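February 3, 2021

Skidus has released version 9 of Ko, its control and planning software for two-armed legged robots. The main change is a new planner that works out arm motion and balance in one pass. Earlier versions planned the arms first and then asked the balance controller whether the result was safe — a step that often sent the whole plan back to the start.

The company, based in Willelham, began the rewrite in December after users reported long pauses during household tasks. Its test set for the release holds 1,862 recorded laundry tasks. Ko 9 found a usable plan on the first try in 1,318 of them, according to the release notes. Skidus did not publish a matching figure for the previous version.

Perception has changed less. Cloth is still tracked as a rough outline that is updated while the arm moves, and the notes list folded items lying on top of each other as a known problem. Users can now replay a failed grasp in Plallport, the company's log viewer, with the head camera view and the planner's output on one timeline.

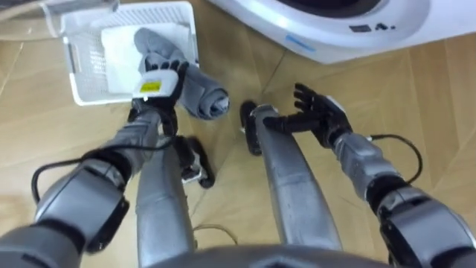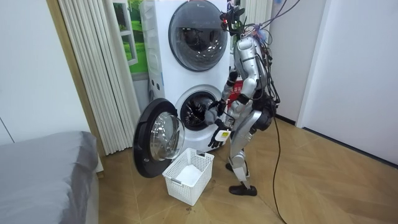 Ko 9 treats each hand as a separate task with its own priority, and the planner can change those priorities while a motion is under way. Reaching toward a front-loading drum is a hard case, with the torso leaning forward and one arm extended toward the open door while the feet have to hold the weight. A basket on the floor, like the white one by the machine, brings a different problem: the arm has to reach low without touching the robot's own legs. Self-collision checks now run in the same pass, and 2 older settings for leg clearance have been removed. Configuration files that still contain them will load with a warning.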